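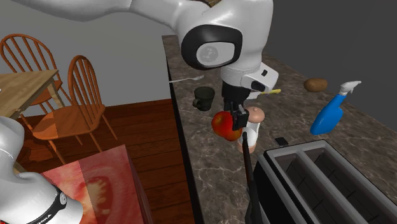

A respondent from Mengal wrote on the last page of her questionnaire that an apple kept in the kitchen is already half lost, and that her family puts in the kitchen only what will be eaten before the next morning. We begin the section with her remark for the reason that it contradicts the general opinion in the other places of the study, where the kitchen was named as the natural home of fruit.

4. Places of keeping and the decision to throw away

4.1 Where the apples are kept

The questionnaire was filled in by 200 households in three places: Flullonbridge, Nerkora and Mengal. All of them had bought or received apples in November, when the local harvest is finished and the fruit is cheap at the market in Dradilham. We asked for the place where the apples were put on the first day, and for the place where they were found at our second visit. The two answers were often different, and this difference became more important for us than we had planned.

In Flullonbridge most dwellings are flats with central heating and without a cellar. The first place was in most cases the worktop or the kitchen table, and the refrigerator came only after the bowl was full. In Nerkora the houses are older and have a cold pantry on the north side. The families there used the pantry for the large part of the fruit and carried a small part into the kitchen every few days. In Mengal the cellar is still in common use, and several respondents described how the apples are laid on newspaper so that they do not touch each other. This manner of keeping was learned from parents or grandparents in almost all cases where we received an explanation.

The movement between the places goes in one direction. Apples go from cold to warm, and they seldom go back. When we asked in the interviews why a full bowl is not returned to the pantry for the night, the answers were short, and some respondents found the question strange. One of them said that fruit which has been put out "belongs to everybody" and that to take it back would look mean. We did not expect to find a rule of hospitality in a question of storage, and we return to it in section 5.

4.2 Judging by colour

Respondents were asked how they know that an apple is ready to eat and how they know that it is too old. For the first question, colour was the most frequent answer. It was given also by people who, later in the same interview, said that colour tells them nothing. We believe that both statements are sincere. In the shop the colour is the only sign which can be used without touching the fruit, and so it is used there. At home the hand and the nose take over.

The difficulty is that red colour and ripeness are not the same thing. The red part of the skin depends much on light and on the variety, while the ground colour, that is, the colour which remains where the red does not cover the skin, changes from green to yellow when the fruit matures. Growers look at the ground colour near the stalk. Our respondents looked at the red. An apple like the one in Figure 4, deep red with a yellowish-orange patch around the top, was called "ready" by most of them on the strength of the red skin, and only a few mentioned the patch at all. Those who mentioned it were mainly from Mengal, and had trees of their own.

Figure 4. Rendered apple with deep red skin and a yellowish-orange patch around the top, near a dark brown marbled countertop.

We do not want to say that the shop customer is ignorant. For a person who buys fruit that was picked by others, sorted by others and stored for months in a cold room, the ground colour has little practical use. The decision about picking has been made already. What remains is the decision about eating, and for this decision firmness is a better sign. It is only when the same person receives a sack of apples from a relative, with ripe and unripe fruit mixed together, that the missing knowledge becomes expensive. In such cases the redder apples were eaten first, and among the paler ones some had become soft in the meantime.

4.3 Shine and the idea of freshness

A second sign that we had not included in the first version of the questionnaire is the shine of the skin. It came up in the interviews without our asking. Several respondents in Flullonbridge associated a shiny apple with a fresh one and a dull apple with an old one. In Nerkora we heard the opposite, namely that a shiny apple "was polished by somebody" and should be washed with warm water. Both groups were describing fruit from the same market.

The natural wax of the apple makes some varieties shiny after rubbing with a cloth, and some varieties become greasy to the touch when they are stored too long. A shiny surface can therefore mean quite different things. Respondents who kept large amounts of fruit knew the greasy feeling well and used it as a signal to cook the apples soon. Respondents who bought small amounts did not know it, or they took it for something that had been added in the shop – one of them had returned a bag of apples for this reason and had received her money back.

4.4 The decision to throw away

We held 20 longer interviews, in which we asked the respondent to remember the last apple that was thrown away in the household. It was a simple question, but the answers were long. An apple is rarely thrown away at the moment when it becomes bad. It is first passed over, when a better one is taken from the bowl, and this can happen many times. Then it is moved, usually to the edge of the bowl or to a separate plate, with the intention to cut it for a cake or for porridge. The intention is mentioned aloud, sometimes to other members of the family. Only after this comes the bin.

We call this middle period the waiting time. It was longest in those households where one person was responsible for cooking and other persons took fruit freely during the day. The one who cooks sees the apple on the plate and feels an obligation, and the others see it and consider that the matter is already taken care of. In households of one person the waiting time was shorter, and the apple was more often eaten with the brown part cut out.

The place of keeping has an influence here as well. An apple in the cellar does not have a waiting time in our sense, as it is not seen. The cellar is inspected, usually when somebody goes down for another purpose, and the bad fruit is removed at once without any regret. The same people who carry a rotten apple out of the cellar without a thought described the apple on the kitchen plate with some embarrassment. We suppose that the difference lies in the number of times the apple has been looked at.

4.5 Limits of the material

The answers describe what people say about their habits. At the two visits we saw the bowls and, where we were permitted, the pantries, but we did not weigh the waste and we cannot state how much fruit was lost in each place. The households in Mengal are older in their composition than those in Flullonbridge, so the effect of the cellar cannot be separated fully from the effect of age. Also the word for "ripe" in the local speech of Nerkora covers both "ready for picking" and "good for eating", and some contradictions in section 4.2 may come from this. In the interviews we were able to ask again. In the questionnaire we were not, and the answers from Nerkora to the question on ripeness should be read with this in mind.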